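Sunday, October 22, 2023

Today I continued with the grippers, although it is a weekend. The Plondum fingers closed well in the morning, but they marked the foam block, so I put them back in their box. I wrote 382 in the notebook as the last trial number.

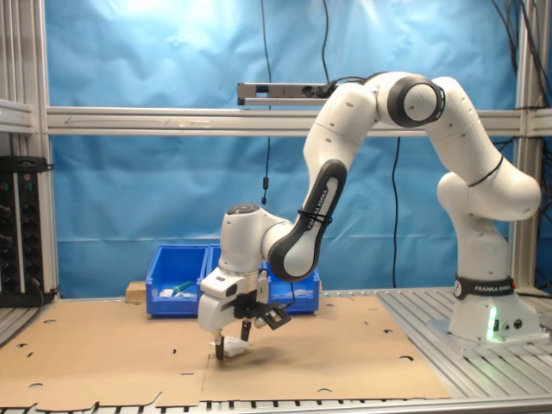 The Tipoki fingers are narrower and I wanted to try them with soft things. I have the small white crumpled piece on the cardboard for this, and the two blue bins stay behind at the back edge. Tomorrow I will lower the force by 5 and write to Clulline about the spare pads.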